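September 2023, Friday, boat bench

Back on the Rorine raft this week, and mostly on the left tube, which has been losing air overnight since we got off the Dendidero. I pumped everything up hard on Tuesday evening and by morning the left side had that sad elbow-dent in it. Right tube was fine. Floor was fine.

Did the soapy water thing first (dish soap, big sponge, lots of patience) and found the first leak straight away at the rear valve. Fine little bubbles all along the base. I took the valve out, cleaned the seat, put it back with a new gasket and it stopped. Felt very smug for one night! Next morning, soft again, only less so.

Second leak took me forever. It's on the underside about 90 cm back from the bow, right where the chafe strip ends, and it's a pinhole you can only see if the tube is really tight. I'm pretty sure it's from dragging over that gravel bar above the Tandmont takeout, when the gauge was reading 107 and we were basically hiking the boat down the river. At 116 the week before we floated clean over the same spot. Jessie MacAulay says I should have unloaded the cooler first and she's right, and she can stop saying it now.
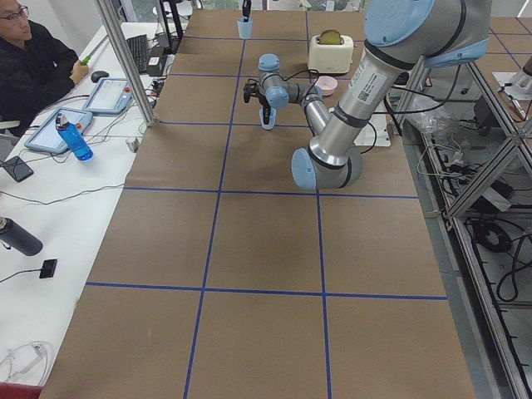
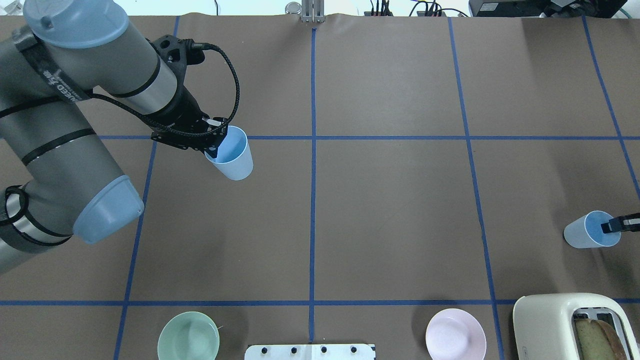
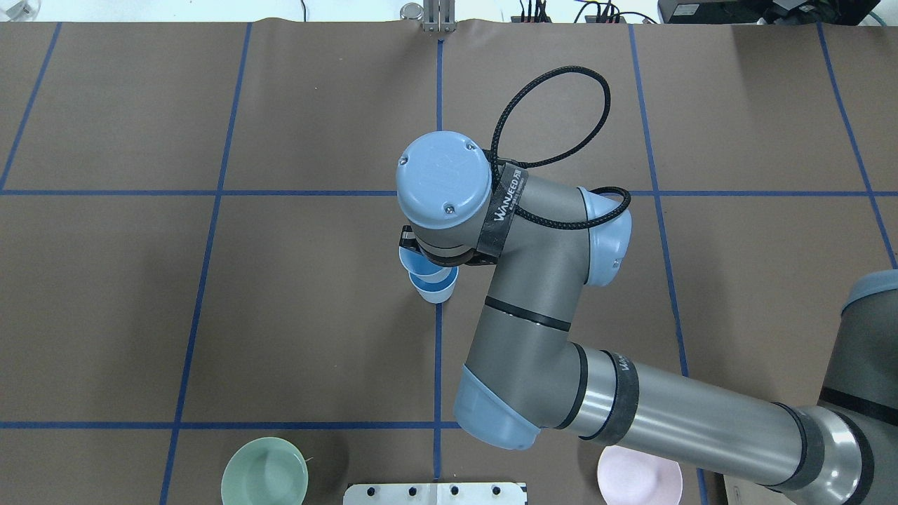 So, the patch. I cut it round, two inches past the hole on every side, and traced it in pencil before sanding. Roughed up both surfaces with the medium paper, wiped down, let it dry, then three thin coats of glue. I rushed the second coat on the last boat and it lifted at one edge, so this time I set a timer and went and sorted straps while I waited. Rolled it from the middle out with the little steel roller. One tiny wrinkle near the seam that I don't love, but it's outside the part that matters.

Leaving it a full day before any air goes in. Then half pressure overnight, then full.

Other stuff while I had the boat upside down:

- Oar tower bolts, left side: one was finger loose. Tightened both, want to check again after the next trip.
- Bergmann frame has a rub mark where the dry box sits. Put foam tape on it for now.
- Used up the last of the glue. We need a new can before anybody starts on the blue boat.
- 600 feet of bow line and throw rope still to wash and look over. Jessie has the big tub.

If the patch holds I'd like one more overnight on the Dendidero while the nights are still okay, just two boats and a light kitchen. If it doesn't, it goes on the rack and I'll redo the whole thing in December when there's nothing else going on.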